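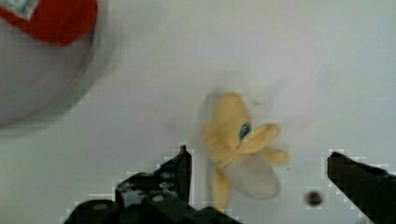

Plátano de peluche, piel amarillo pálido y ojo azul.

Cuaderno de tintorería, taller de Skavside. Septiembre, entrada de las 9:40.

Serie de rubia sobre lana, continuación. Lote Dunden, madejas lavadas y secas, 565 g en total. Se reparten en 5 baños de 113 g cada uno. Aguja de madejas revisada, ataduras flojas en ocho para evitar reservas. Dos madejas venían con la atadura original de fábrica, demasiado apretada; rehechas antes de mojar.

Mordentado común para los 5 baños: alumbre al 15 % sobre peso de fibra (84,8 g), crémor tártaro al 6 % (33,9 g). Subida lenta hasta 85 °C, una hora a temperatura, enfriamiento dentro de la olla durante la noche. Sin aclarado; solo escurrido. Helju prefiere aclarar una vez para retirar el alumbre suelto. Queda pendiente hacer medio lote a su manera, con la misma raíz, para tener algo que comparar.

Raíz: rubia molida, partida Briltov, al 50 % sobre peso de fibra. 56,5 g por baño. Remojo previo en frío, colada por tela, primera agua descartada en los baños 1 y 2 y conservada en los demás. La primera agua sale parda y arrastra los amarillos. Relación de baño 1:30, es decir 3,4 l por olla.

Variables:
Baño 1: agua desionizada, sin adición, primera agua descartada.
Baño 2: agua de red, sin adición, primera agua descartada.
Baño 3: agua de red, sin adición, primera agua conservada.
Baño 4: agua desionizada más carbonato cálcico, primera agua conservada.
Baño 5: igual que el 4, con salvado de trigo en bolsa.

Entrada de la fibra a 47 °C en todos. Subida hasta 68 °C en cuarenta minutos y mantenimiento de hora y media. El controlador Nakamura se pasa de consigna en la primera meseta: en la olla 2 marcó 74 °C durante unos minutos antes de bajar. Anotado como incidencia. Por encima de 70 °C la rubia empieza a ceder pardos y el baño 2 puede quedar invalidado como referencia.

11:15. El carbonato se pesó en seco y se añadió en suspensión. Preparada suspensión madre, 1.000 ml, agitar siempre antes de tomar alícuota. Se deposita en menos de un minuto y la pipeta graduada se obstruye; mejor jeringa sin aguja. Etiqueta cambiada, la anterior estaba ilegible.

12:50. Sacadas las cinco madejas testigo, aclarado en agua templada hasta que el agua sale limpia. Lectura a ojo, en mojado, junto a la ventana norte:
1: anaranjado, poco cuerpo.
2: teja, algo sucio.
3: teja más oscuro que el 2, tira a pardo.
4: rojo franco, el más saturado.
5: rojo, un punto más claro que el 4, más uniforme en los cabos.

Repetir la lectura en seco. El espectrofotómetro sigue sin la placa blanca de calibración y no tiene sentido tomar números hasta que llegue.
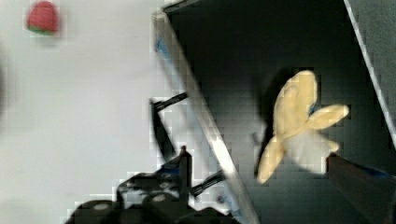
El efecto del calcio es claro incluso sin instrumento: el paso de 1 a 4 desplaza el tono hacia el rojo, aunque la comparación no es limpia porque también cambia el tratamiento de la primera agua. Falta un baño 4 bis, con carbonato y primera agua descartada. Para la lectura visual conviene aislar cada muestra sobre fondo neutro gris y retirar cualquier verde cercano. El rojo vivo de la fresa pequeña, con su banda verde en el borde, es el caso típico de contraste simultáneo: los dos colores se refuerzan y el rojo se juzga más saturado de lo que se juzgaría solo. Las madejas de gualda sobreteñidas con índigo que cuelgan en el tendedero producen el mismo error sobre el baño 4. Moverlas al otro lado antes de la lectura en seco.

Sobre el salvado: Darnell Escobedo lo usa por costumbre en lino y algodón y atribuye la uniformidad a que retiene los pardos. En lana no tengo datos. La bolsa pesaba más al salir y olía a cereal cocido; el baño quedó turbio y costó más aclarar. Si la diferencia con el 4 no se mantiene en seco, lo elimino del protocolo.

pH de los baños al final, con tira: 1, 6; 2, 7; 3, 7; 4, 7,5; 5, 7. La tira no distingue mucho más. Pedir el electrodo a Helju Paju y comprobar los tampones, el de pH 7 lleva tiempo abierto.

Baños agotados: 4 y 5 guardados para un segundo tinte, tapados, en frío. Los demás, desechados. Raíz del 4 recuperada de la tela y extendida para secar, aún da color al apretarla.

16:20. Primera lectura en seco del testigo 4: baja un poco de intensidad y conserva el tono. El 2 y el 3 casi no se distinguen entre sí. El 1 sigue anaranjado. El 5 todavía húmedo por dentro.

Pendiente:
Baño 4 bis.
Medio lote con aclarado tras el mordiente.
Sonda independiente en la olla 2 para comprobar el Nakamura.
Solidez a la luz: cortar tiras de los cinco testigos, media tira tapada con cartón, ventana sur.
Solidez al lavado con el jabón neutro de siempre, a 40 °C, con testigo blanco de lana y otro de algodón cosidos al lado.
Preguntar a Dunden si las madejas siguientes vienen del mismo hilado.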